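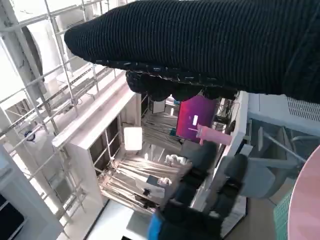
Gripper let go under load and the log says everything was fine

Posted by trajkovski_bench, 28 November 2019

We run a small arm with a two-finger gripper from Cimano, sorting light plastic parts at a bench. Last night it opened on its own in the middle of a move. The part dropped, the arm carried on to the bin and "placed" nothing, and the log shows grip OK from start to finish. No fault code, no warning.

Cimano support told me to update the firmware and said it was "most likely a one-time event." I've heard that before about other machines and I don't buy it. Grip force is set to 80 percent. The counter stood at 1328 cycles when it happened, so this thing is hardly worn out. I ran 200 more cycles afterward and could not get it to do it again.

Has anyone seen this? And is there any reason I should trust the grip OK line at all?

Plestus
Don't trust it. On a lot of cheaper grippers that line only means the controller sent the close command and got a reply. It tells you nothing about whether the fingers are holding something. Check the manual for whether there is a real position or current reading, and log that number instead. If the width goes to fully closed in mid-move, the part is gone, whatever the status says.

As for the drop itself, I'd look at the cable before touching the firmware. A connector that loses power for a moment at one wrist angle can look exactly like this. Cut power, lock it out, unplug the cable and look for a bent pin or a crushed spot near the clamp. Then run the same path slowly with no part in it and watch the supply voltage. Your 200 good cycles don't clear it if they used a different path.

Until you find it, keep hands and sleeves out of reach while it is powered. If it can open without being told to, I wouldn't bet on it never closing that way.

brudport_user
update the firmware, fixed mine

trajkovski_bench
Fixed it how, though? Did you get the same drop, and how many cycles have you run since?

brudport_user
100 or so. it dropped stuff before and now it doesn't. didn't look into it

Plestus
That's half of what he ran without seeing it either. Do the update if you like, but do the cable first and don't change both on the same day, or you'll never know which one it was.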